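The Gray Bin Theory of Housekeeping: speaker notes

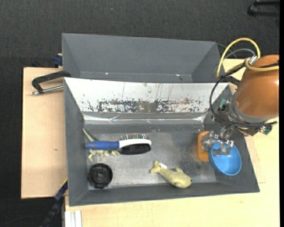
Page last changed: May, after the second run-through

Slot is 30 minutes. Talk for 28. The last two are for Kalliopi to find the microphone.

OPENING
Leave the slide up. Say nothing for a bit. Let them look at the hairbrush and the bowl sharing a bin. Somebody will laugh, and it will be somebody with a bin like it at home.

Then: "Hands up if you own a container whose contents you could not defend in court." Put my own hand up first. Wait for Gorazd, who always holds out.

PART ONE: HOW A BIN GETS THIS WAY
A bowl belongs in a kitchen. A hairbrush belongs in a bathroom, or down the back of a couch. I don't know where the orange thing belongs, and I've been looking at this slide for a month. Ask the room. Take two guesses, no more. Last time Kastriot started a debate and we lost the whole section on drawers.

Main point: mixed bins come from being interrupted. You're clearing a table, the doorbell goes, everything on the table becomes one category. The category is "later."

Tell the moving story here. We packed the Ristić apartment in one evening, labeled every box "misc," then "misc 2," and so on up to "misc 6." Misc 4 had the can opener. We ate crackers until Chantelle drove over with hers. (Pause. She'll be in the second row. She will want credit.)

PART TWO: THE SECOND BIN
Point to the one behind. Same gray. When the first bin becomes embarrassing, people buy another bin. I have done this at Homex with a coupon and felt like a person getting her life in order.

Do NOT do the full rant about lids. One sentence on lids. "A lid is a way of not knowing." Move on.

PART THREE: WHAT TO DO ABOUT IT
Keep this practical, they came out in the evening for it.

Take out the biggest thing first. In this bin I'd start with the bowl and walk it to the kitchen before touching anything else. Walk it there. Setting it on the counter next to you is how the counter becomes a bin.

Next, the thing you use every day. Hairbrush. If you use it daily and it lives in a bin, you have been getting ready in the morning by excavation.

Mystery objects last. Give each one 60 seconds. If no one in the house can say what it is, it goes on the windowsill for a month. Nataša's windowsill currently has a hinge, a rubber foot and half of something from Fekix.

Then wipe the bottom of the bin. Look at the scuffs and blotches on this one. Mine are the same. Some of those marks are permanent and you can stop scrubbing.

IF SHORT ON TIME
Cut the crackers. Keep the windowsill.

QUESTIONS I WILL GET
"What about garages?" Different talk.
"Do you sell the bins?" No. See Bosex at the side table, they have a sign-up sheet.
"Is your own house tidy?" Check the clock, thank everyone for coming.

Bring: clicker, water, spare batteries (misc 2).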